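Chapter 9
Chores: The Hard Case

In this chapter you will
- compare a fixed task with an open one
- read a task success rate and say what it leaves out
- write a chore as a list of steps a machine could be tested on

Key terms: open task, reset, grasp, success rate, simulation

A factory robot can weld the same seam all day. The part arrives in the same place, facing the same way, and the arm repeats a stored path. Most chores are different. Clearing a kitchen counter sounds like one job, but it means deciding what belongs there, picking up objects of many shapes, and putting each one somewhere sensible. The job also changes every time it is done. We call this an open task.

Shop floors have open tasks too. At the Palumbo plant in Nistville, machines have cut and stacked panels for years, but people still sweep up the scrap, sort the mixed bins and wipe down the benches at the end of a shift. The plant manager, Nazareno Sartori, has tried twice to automate the sorting and gone back to hand work both times.

Much of the early work on open tasks is done in simulation. A program draws the room and computes how objects move when touched. A trial can be run, reset and run again with no broken dishes. A simulated kitchen may have a white arm beside a marble island, with a large green squash, a small cup and a cutting board on the counter and a stockpot on a second counter behind. For a person, putting the squash in the pot is hardly worth calling a task. For the arm it is a grasp on a ridged, uneven surface, a reach, and a release in the right place.
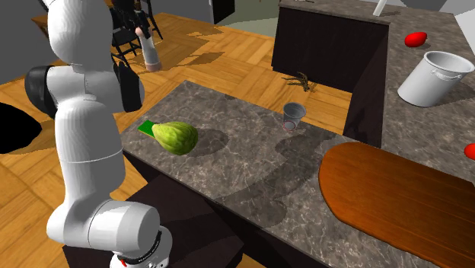 Dorothy Kershaw objects that a kitchen made of numbers proves very little: real vegetables bruise and slip, and real families walk in halfway through. She would rather see 9 honest trials in a lived-in home than 1000 on a computer.

Her objection is a fair one, and Section 9.3 takes it up. A policy is the set of rules, usually learned, that turns what the robot senses into motion. In the Prostley study, a policy was given 400 simulated trials of a single pick-and-place chore and did well. Moved to a real counter, it failed more often, mainly at the grasp.

So can machines do chores yet? Some can do parts of some chores, under conditions set up for them. Vacuuming a clear floor is largely solved - picking up the socks first is not.

Before you read on
1. Choose a chore you did this week. Write down every step, including the ones you did without thinking.
2. Mark each step that would change if an object were moved a hand's width.
3. Decide what would count as success, and who would have to agree.

Keep your list. You will need it for the exercise at the end of Section 9.2.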